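Jun 15, 2019

ok thread. moving 8 years of family photos off the old desktop before it dies on me. wish me luck 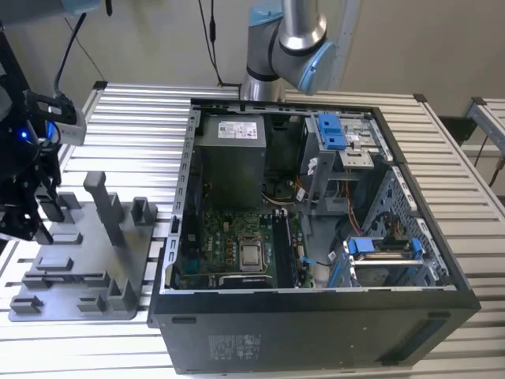 started at breakfast. thought I'd be done by lunch. ha

first problem. I have a folder called Pictures. inside it a folder called Pictures OLD. inside that a folder called Pictures. you see where this is going

also "sort later" and "sort later 2". past me was so sure about future me

rule for today: no looking at the photos. just move them. looking is how you lose a Saturday

looked at the photos

March trip to see Blandine Chevalier when she had the apartment over the bakery. every single picture is bread. ok two of them are Blandine holding bread

she just texted asking for those btw. sending tonight Blandine I promise

so the plan, for the people asking. one copy on the new drive. one copy on a second drive that lives at my sister's. one online. if a house floods you want the other copy in a different house

yes I know about the fancy home server thing. Gaëtan Royer has told me about the fancy home server thing. Gaëtan I love you, I am not building a server

duplicates. oh my god the duplicates. 274 copies of stuff from one wedding. we all shared the same shared folder and then I guess I saved it every time somebody added a picture??

don't use the auto delete on those until you've checked the file sizes. some of mine had the same name and one was the tiny version from an email. almost tossed the big one

naming. I'm doing year, month, place. so 2014-07 lake. that's it. no cute names. "funnn!!" is not a folder name, I have four of them

dates are a mess too. the old camera thinks every photo it took was New Year's Day at midnight. must have never set the clock after the battery got changed. whole summers, all midnight

fixing those by hand, going by haircuts. I had bangs for one year only so that's a solid marker

coffee. back

someone asked which program. I'm just dragging and dropping. tried one called Munach that's supposed to group by face and it decided my uncle and my other uncle are the same guy. fair, kind of

copy stopped at 900 files with an error. one bad video. skipped it, wrote the name down on an envelope, kept going. write it down!! you won't remember

copy smaller batches. I was doing a giant one and when it quits you have no clue what made it over. a year at a time is slow but you can check the count on both sides

2011 matches. 2012 matches. 2013 is off by one and it's going to bug me all day

found it. it was a hidden thumbnail file. not even a picture. twenty minutes of my life

my mom called in the middle and wanted to know if I've got the one of grandpa on the tractor. mom there are like nine. she wants the one where he's laughing. there's one where he's laughing. sent it. she went quiet and then said she had to go check on the soup

ok so looking at the photos is allowed now, rule's cancelled

also found: scanned recipes. my aunt's plum cake, the handwritten card, I thought that was lost for good. it says "bake until done". thank you so much

last big folder is phone pictures. 366 screenshots. of what. parking signs, a lamp I never bought, someone's wifi password. deleting all of it withuot looking

kept the lamp

dinner, then I'm taking the second drive over to my sister's. label it with a marker BEFORE you put it in the drawer. she has a drawer of mystery drives already and I don't want mine joining them

if you've got photos sitting on just one thing, go copy one folder tonight. just one. start with the people

Blandine, bread is uploading now, give it an huor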